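Kundon House Residents' Association
Minutes of the winter meeting
Held in the ground floor sitting room, 2023-12-30

Chair: Manuela Bassi
Minutes: Raimo Jääskeläinen
Apologies were received from the Miettinen family, who are travelling.

The meeting was opened by the chair at the agreed time. The minutes of the May meeting were accepted with one correction: the word "boiler" in point 4 must be "cooker".

1. Guest bedroom on the second floor

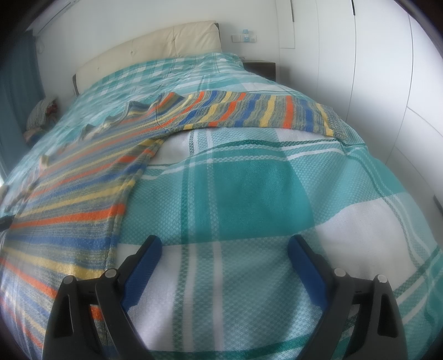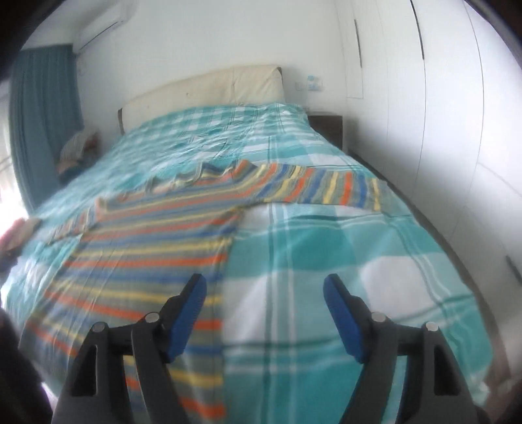
The guest bedroom, plaid cover and striped knitwear on the bed.

Manuela reported on the guest bedroom. The room was used much more in this autumn than in the last one, mostly by parents and grown-up children of residents. It is booked with the paper list beside the post boxes, and this will continue. A proposal to move the list to a computer was discussed for a long time and was not supported.

It was asked again who must make the bed. At the May meeting we wrote "the guest or the host", and this was understood in different ways. The meeting decided that the host is responsible. The host takes off the used sheets on the morning of departure, washes them and puts on clean ones before the key is returned. The plaid cover stays in the room and goes on top when the bed is ready.

Mrs Delwood's sister had found that the plaid cover was too warm for her with the heating on. The chair said that guests can fold it to the foot of the bed, but please not put it on the floor. Washing of the cover was also discussed. It does not fit well in the small machine in the cellar, and last time it came out with soap in it. It was decided to take it to Dilico laundry two times per year, in spring and in autumn. The cost is paid from the guest room fees.

2. Clothes and other things left by guests

Several residents said that guests forget knitted things in the room, above all in winter. Until now such things were put in the wardrobe and stayed there. Raimo looked through one side of the wardrobe before the meeting and found scarves, a child's dressing gown and a bathrobe which has been there longer than any of us can remember.

Decided:
The host checks the bed, the nightstand and the wardrobe after each visit.
Forgotten things are kept for 40 days in a bag with the date and the name of the host.
After this time the host is asked one more time. If there is no answer, the things go to the charity shop.
Knitwear is not washed by us. One wool jumper was made very small in the spring and the owner was not happy. It is better to lay such a piece flat and let the air go through it.

The left side of the wardrobe is to be free for guests. The right side is for spare pillows, sheets and the second blanket. Manuela will write labels for the inside of the doors. She asked that no tape is used on the outside, as the paint comes off with it.

3. Air conditioner and curtain

The filter of the air conditioner in the guest bedroom was last cleaned before the summer. Raimo will do it in January and at the same time look for the remote control, which is missing from the nightstand drawer. If it is not found, a new one will be ordered.

The curtain is difficult to draw at one end. Mr Delwood thinks that a hook has come out of the rail and has offered to look at it. Thanks were given to him.

4. Fee for the guest room

The fee is now 8 euros per night. The chair proposed to keep it the same for the next year. Mrs Delwood was of the opinion that families with small children should pay less, but it was remarked that they use more sheets. After voting, the fee stays as it is. There is a little more than 200 euros in the guest room account, and it was agreed to use part of this for two new pillows and a mattress protector. The headboard will be cleaned with the soft brush of a vacuum cleaner, and no wet sponge should be used on it.

5. Other matters

The cellar machine makes a strong noise when it spins. Residents are asked to put in smaller loads until it has been repaired.

The light on the stairs between the first and second floor goes off too quickly. Older guests have complained. Raimo will ask if the time can be made longer.

It was asked if a dog may sleep in the guest bedroom. The present rule says no animals, and no one proposed to change it. The Delwoods will tell their nephew.

The key of the guest bedroom should be returned to Manuela personally and not left in her shoes outside the door.

6. Next meeting

The next meeting will be in May. The exact day will be put on the notice board. Points for the agenda can be given to the chair in writing, also by a note in her post box.

The chair thanked everybody and closed the meeting. Coffee was served after.

Minutes written by Raimo Jääskeläinen
Checked by Manuela Bassi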